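Valquíria Marinho
January

4.2 How the goods were grouped

When we began asking shopkeepers in Dundley how they sort small toiletries, we expected tidy rules, and what we got was a great deal of friendly disagreement. Some sort by shape, some by shelf, and a few by whatever bin is nearest. 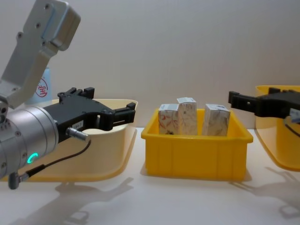

Figure 3a. Upright cardboard boxes in the ribbed yellow bin, with the wide cream bin to the left.

Boxes were the easy part. Of the 31 people we spoke to, 18 gave boxes a bin of their own and would hear no argument about it. Tubes were another matter - they lean, and they roll if you let them.
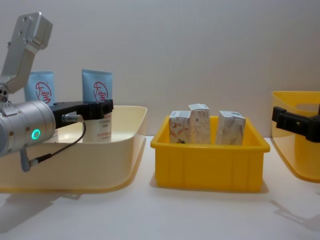
Figure 3b. Two light blue tubes standing in the shallow cream bin, crimped ends up.

The Moulin shop, where we spent many pleasant mornings, keeps its tubes in shallow bins so that customers can read the fronts, and the owner was quite firm with us on this point.
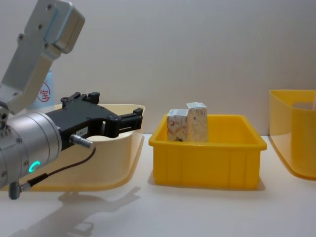
Rim height came up again and again in our talks, often over coffee. A thick rim turned outward, like the one on the yellow crate, was praised by people who carry full bins from the back room, while a wide flared one was liked for reaching into. 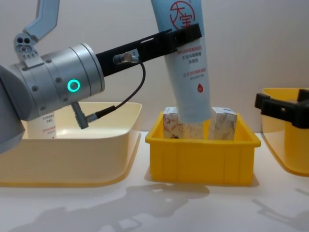

Mixed bins were the last arrangement we asked after, and here the Vundmont shops differed most from those in Mukulska, where boxes and tubes share a bin all winter long.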